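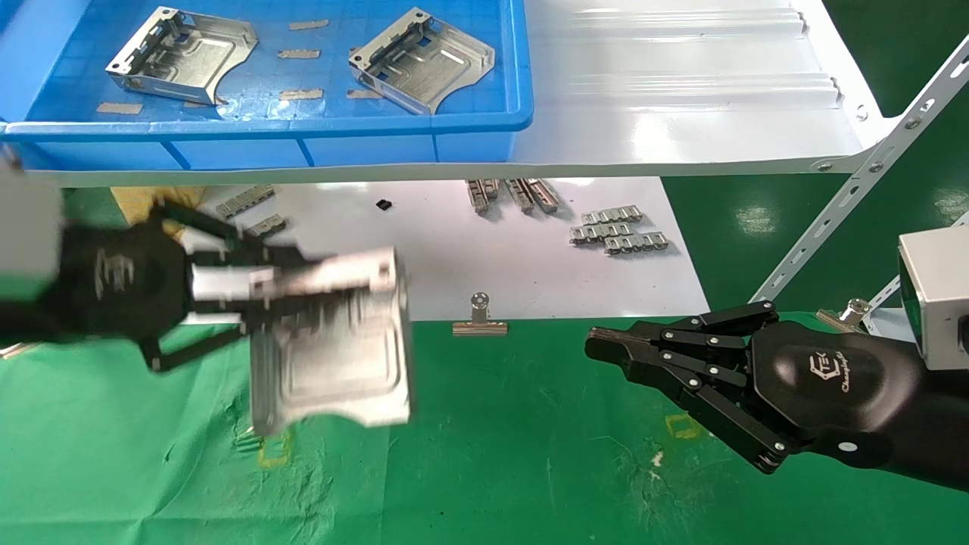

Week three of trying to get a shelf up in the box room and I've learnt more about walls than I ever wanted to. Ours was built by someone who hated straight lines. I've got as far as sorting the fixings, which means metal brackets in a blue tray and a lot of standing about with tea.

Rang Kasent for a plasterer. Quote came back at 538 quid for one wall. ONE. I said I'd have a think and then went and lay down.

Second quote, from Zurkisis, was 1,110 – but that included "making good", and I still don't know what that means. Has anyone had it done? Is it just sweeping up?

Mum reckons lining paper hides everything. Mum also papered over a light switch in April and we didn't find it for 12 years.

So I've bought 5 rolls of the thick stuff and a new brush. Starting behind the door where it won't show.

First strip is up. There's a bubble the size of a saucer right in the middle – do I prick it or leave it overnight? Quick answers please, I've got paste on my phone.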